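폐기된 것으로 기록된 권총은 어떻게 보도되었는가
에스투브데일(Estuvdale) 총기 수사에 대한 두 지역 신문의 기사 비교

학생 프로젝트 보고서
작성자: 카티아 마리노(Katia Marino)
과목: 저널리즘과 공공 기록

1. 주제를 선택한 이유

작년 12월에 에스투브데일의 시립극장 주차장에서 총격 사건이 있었습니다. 두 사람이 다쳤고, 용의자는 같은 날 밤에 체포되었습니다. 처음 며칠 동안 이 사건은 보통의 강력 사건으로 보도되었습니다. 그런데 수사관들이 현장에서 발견한 권총의 일련번호를 조회하면서 사건의 성격이 달라졌습니다. 그 권총은 시민들이 자발적으로 반납한 무기 가운데 하나였고, 경찰의 장부에는 이미 폐기된 것으로 적혀 있었습니다.

저는 이 사건의 범인이나 동기에 대해서 쓰려고 하지 않습니다. 재판이 아직 끝나지 않았고, 제가 그것을 판단할 자격도 없습니다. 제가 관심을 가진 것은 신문이 확인되지 않은 사실을 어떤 문장으로 독자에게 전달했는가 하는 문제입니다. “폐기된 총이 범죄에 사용되었다”와 “폐기된 것으로 기록된 총이 범죄에 사용되었을 가능성을 조사하고 있다”는 아주 다른 문장입니다. 그러나 제목에서는 이 차이가 쉽게 없어집니다.

저는 한국어를 외국어로 배웠기 때문에 “알려졌다”, “전해졌다”, “드러났다” 같은 표현의 차이를 오래 생각해야 했습니다. 이 프로젝트의 분류표도 그런 고민에서 시작되었습니다. 원래 기사는 한국어가 아니지만, 분류의 이름은 지도 선생님의 조언에 따라 한국어로 정했습니다.

2. 사건의 배경

에스투브데일 경찰은 몇 년 전부터 무기 반납 제도를 운영하고 있습니다. 주민이 총을 경찰서에 가져오면 이름을 밝히지 않아도 되고, 총은 일정 기간 보관된 후에 폐기됩니다. 폐기 작업은 경찰이 직접 하지 않고 네그리(Negri)라는 금속 처리 회사가 맡아서 합니다. 경찰은 총을 상자에 넣어 봉인하고, 회사는 상자를 받은 후에 확인서를 보냅니다.

문제의 권총도 이 확인서에 포함되어 있었습니다. 다시 말하면 서류에서는 모든 단계가 완료되어 있었습니다. 수사의 핵심은 총이 경찰 보관실에서 나갔는지, 운반하는 동안에 나갔는지, 또는 회사에서 나갔는지였습니다. 네 번째 가능성도 있었습니다. 처음 반납을 받을 때 직원이 일련번호를 잘못 적었고, 그래서 현장의 권총은 반납된 적이 없는 다른 총일 수도 있었습니다. 이 네 번째 가능성은 기사에서 아주 적게 다루어졌는데, 이 점은 뒤에서 다시 설명하겠습니다.

네그리는 첫 보도가 나간 다음 날 짧은 입장문을 발표했습니다. 회사는 봉인된 상자를 열지 않은 상태로 처리하며, 내용물의 번호를 따로 확인할 의무가 계약에 없다고 설명했습니다. 경찰은 계약의 내용에 대해서는 말하지 않고, 내부 조사를 시작했다고만 발표했습니다.

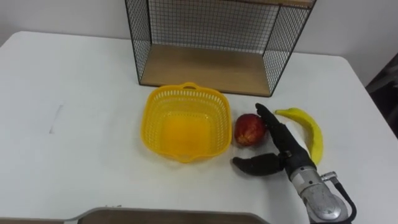 경찰의 장부에 “폐기”라고 적혀 있으면 총이 실제로 없어졌다는 증거가 됩니까?
장부는 담당자가 확인서를 받았다는 사실만 보여 줍니다. 총이 실제로 없어졌는지 알기 위해서는 상자를 봉인한 기록, 운반 기록, 처리한 날의 작업 기록을 함께 비교해야 합니다.

이 구별은 수사에서 중요하지만 기사에서는 자주 생략되었습니다. 특히 사건 초기의 기사에서는 “폐기된 총”이라는 표현이 따옴표 없이 사용되었습니다. 독자는 이미 녹은 총이 다시 나타난 것처럼 이해할 수도 있습니다.

3. 자료와 방법

비교 대상으로 두 신문을 선택했습니다. 오툼(Otum)은 에스투브데일에서 매일 나오는 종이 신문이고, 데마(Dema)는 인터넷에서만 기사를 내는 매체입니다. 두 매체의 기사를 30건씩, 모두 60건을 모았습니다. 기사 안에서 수사의 내용과 관계가 있는 문장은 1738개였고, 저는 이 문장들을 모두 읽고 분류했습니다. 사설과 독자 편지는 포함하지 않았습니다.

문장을 분류한 기준은 다음과 같습니다.

공식 기록: 법원 서류, 경찰 발표문, 시의회 회의록처럼 독자가 직접 찾을 수 있는 자료를 인용한 문장.

이름이 있는 취재원: 말한 사람의 이름과 직책이 모두 나오는 문장.

이름이 없는 취재원: “수사 관계자”, “사건을 아는 사람” 등으로만 표시한 문장.

다른 매체 인용: 상대 신문이나 방송의 보도를 근거로 한 문장.

근거 없음: 누가 말했는지 또는 어디에 적혀 있는지 알 수 없는 문장.

한 문장에 근거가 두 가지 있는 경우에는 더 강한 근거를 선택했습니다. 예를 들어서 익명의 관계자가 한 말을 경찰 발표문이 확인해 주면 “공식 기록”으로 분류했습니다. 이 규칙 때문에 익명 취재원의 비율이 실제보다 조금 낮게 나올 수 있습니다. 같은 과목을 듣는 학생에게 기사 일부를 따로 분류해 달라고 부탁했고, 우리의 판단이 다른 문장은 함께 다시 읽었습니다. 가장 많이 다른 부분은 “근거 없음”과 “이름이 없는 취재원”의 경계였습니다. “알려졌다”로 끝나는 문장에는 취재원이 숨어 있는 것 같지만, 문법만 보면 아무도 없습니다. 우리는 이런 문장을 모두 “근거 없음”에 넣기로 했습니다.

기자 다섯 명에게 면담을 요청하는 편지도 보냈습니다. 오툼의 기자 한 명과 데마의 편집자 한 명이 답장을 주었습니다. 두 사람 모두 이름을 쓰지 않는 조건으로 이야기했으므로, 익명 취재원을 연구하는 저의 보고서에도 익명 취재원이 있게 되었습니다.

4. 결과

4.1 첫 주의 기사

데마는 일련번호에 관한 내용을 먼저 보도했습니다. 첫 기사의 근거는 익명의 수사 관계자 한 명이었고, 제목에는 물음표나 “가능성”이라는 말이 없었습니다. 오툼은 다음 날 아침에 같은 내용을 실었는데, 본문의 앞부분은 데마를 인용했고 뒷부분은 경찰 대변인의 말을 인용했습니다. 대변인은 보도를 확인하지도 부인하지도 않았습니다.

저는 처음에 종이 신문이 더 신중할 것이라고 예상했습니다. 본문만 보면 이 예상은 맞았습니다. 오툼은 “조사하고 있다”와 “확인되지 않았다”를 더 자주 사용했습니다. 그러나 제목에서는 두 신문의 차이가 거의 없었습니다. 오툼의 기자는 제목을 기자가 쓰지 않고 편집부에서 쓴다고 설명했습니다. 그리고 종이 신문의 제목은 칸의 길이가 정해져 있어서 “것으로 기록된” 같은 말이 가장 먼저 빠진다고 했습니다.

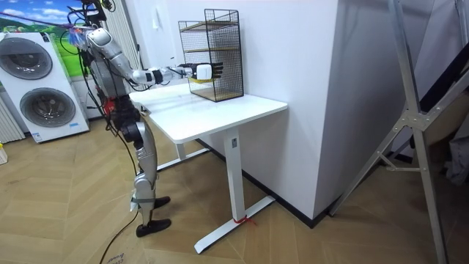

첫 주의 기사에서 또 하나 눈에 띄는 것은 순환 인용입니다. 데마가 익명의 관계자를 인용하고, 오툼이 데마를 인용하고, 이틀 후에 데마가 “여러 매체의 보도에 따르면”이라고 썼습니다. 여러 매체라고 했지만 제가 찾은 출발점은 처음의 관계자 한 명이었습니다. 독자가 두 신문을 모두 읽으면 서로 다른 두 개의 확인을 받았다고 느낄 수 있습니다. 데마의 편집자에게 이 점을 질문했더니, 그 문장은 급하게 쓴 것이며 지금이라면 다르게 썼을 것이라고 대답했습니다.

4.2 네그리에 관한 보도

네그리의 이름이 기사에 나온 후에 관심은 회사로 이동했습니다. 특히 데마는 회사의 전 직원을 인용하여 작업장의 문이 자주 열려 있었다고 보도했습니다. 이 직원이 언제 회사에서 일했는지는 기사에 나오지 않았습니다. 오툼은 이 내용을 싣지 않았고, 그 대신에 시와 회사의 계약서를 공개 청구하여 기사로 만들었습니다. 계약서에는 실제로 번호를 확인할 의무가 없었습니다.

저는 이 계약서 기사가 전체 자료 중에서 가장 유용했다고 생각합니다. 문장의 대부분이 “공식 기록”에 들어갔고, 읽기는 조금 지루하지만 독자가 같은 서류를 직접 찾아볼 수 있습니다. 하지만 오툼의 기자에 따르면 이 기사는 인터넷판에서 많이 읽히지 않았습니다. 전 직원의 이야기를 실은 데마의 기사와 비교해 보고 싶었지만, 데마는 조회 수를 알려 주지 않았습니다.

4.3 잘 다루어지지 않은 가능성

앞에서 말한 네 번째 가능성, 즉 처음에 번호를 잘못 적었을 가능성은 두 신문에서 모두 늦게 나왔습니다. 이 설명을 처음 공개적으로 말한 사람은 시의회에서 질문을 받은 경찰 부서장이었습니다. 부서장은 반납된 총의 번호를 손으로 적으며, 비슷한 숫자와 글자가 섞이는 일이 과거에도 있었다고 말했습니다. 회의록은 누구나 읽을 수 있지만, 데마는 이 발언을 한 문장으로만 소개했습니다. 오툼은 안쪽 면에 짧은 기사를 실었습니다.

왜 이 가능성이 작게 다루어졌는지 저는 증명할 수 없습니다. 다만 글씨를 잘못 쓴 이야기는 총을 빼돌린 이야기보다 제목을 만들기가 어렵습니다. 데마의 편집자는 경찰이 자기 책임을 줄이려고 이런 설명을 한다고 의심했고, 그래서 크게 싣지 않았다고 했습니다. 그 의심에는 이유가 있을 수 있습니다. 그렇지만 의심의 내용도 기사에 쓰지 않았기 때문에 독자는 판단할 재료를 받지 못했습니다.

4.4 정정과 후속 보도

두 신문은 첫 보도의 일부를 나중에 고쳤습니다. 데마는 첫 기사의 제목에 “기록상”이라는 말을 추가했지만, 언제 고쳤는지 표시하지 않았습니다. 저는 도서관에 저장된 이전 화면과 비교해서 이 변경을 발견했습니다. 오툼은 종이 신문에 정정문을 실었습니다. 그런데 인터넷판의 원래 기사에는 정정문으로 가는 연결이 없었습니다.

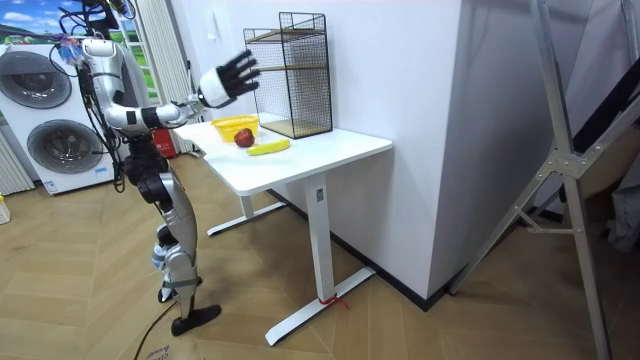 제 자료에서 마지막 기사는 6월 4일에 나왔습니다. 이 기사에 따르면 경찰의 내부 조사는 보관실의 출입 기록에 빈 기간이 있다는 것까지 확인했습니다. 총이 그 기간에 나갔다는 증거는 아직 발표되지 않았습니다. 오툼은 이 내용을 정확하게 썼지만, 제목은 “보관실에서 사라진 총”이었습니다. 사건의 시작과 마지막 기사에서 같은 종류의 문제가 반복된 것입니다.

5. 방법의 한계

가장 큰 한계는 제가 기사만 읽었고 수사 서류는 읽지 못했다는 점입니다. 어떤 기사가 신중한지는 말할 수 있지만, 어떤 기사가 결국 맞는지는 말할 수 없습니다. 익명의 관계자가 처음부터 정확하게 말했을 가능성도 충분히 있습니다.

두 번째로, 문장을 하나씩 나누어서 분류하면 문단의 분위기를 놓칩니다. 모든 문장에 근거가 있어도 순서에 따라서 한 회사가 범인처럼 보일 수 있습니다. 네그리에 관한 기사 중에 그런 경우가 있었고, 제 분류표에는 그것을 표시할 칸이 없었습니다.

사진과 사진 설명도 분석하지 않았습니다. 처음 계획에는 있었지만 시간이 부족했습니다. 두 신문 모두 실제 증거물이 아닌 일반적인 권총 사진을 여러 번 사용했기 때문에, 다음 학기에 이 부분을 이어서 하고 싶습니다.

6. 제안

총기 추적에 관한 기사를 쓸 때에는 “기록되어 있다”와 “확인되었다”를 제목에서도 구별해야 한다고 생각합니다. 한국어에서는 “기록상”이라는 세 글자로 가능하고, 다른 언어에서도 짧은 방법이 있을 것입니다. 다른 매체의 보도를 인용할 때에는 그 매체가 누구를 근거로 했는지까지 써 주면 순환 인용을 찾기가 쉬워집니다. 인터넷 기사의 제목을 고친 경우에는 고친 날과 이전 제목을 기사 아래에 남기는 것이 좋겠습니다.

시의회에 대해서도 한 가지를 적습니다. 반납된 무기의 폐기 기록은 지금 공개 청구를 해야만 볼 수 있습니다. 개인 정보를 지운 목록을 정기적으로 공개하면 기자들이 익명의 관계자에게 덜 의존할 수 있습니다. 오툼의 기자도 이 의견에 동의했고, 계약서를 받는 데에 가장 오래 걸렸다고 말했습니다.

부록 안내

분류표 전체와 두 신문의 제목 목록은 별도의 파일로 제출했습니다. 면담 기록은 두 사람의 요청에 따라 지도 선생님만 읽을 수 있습니다.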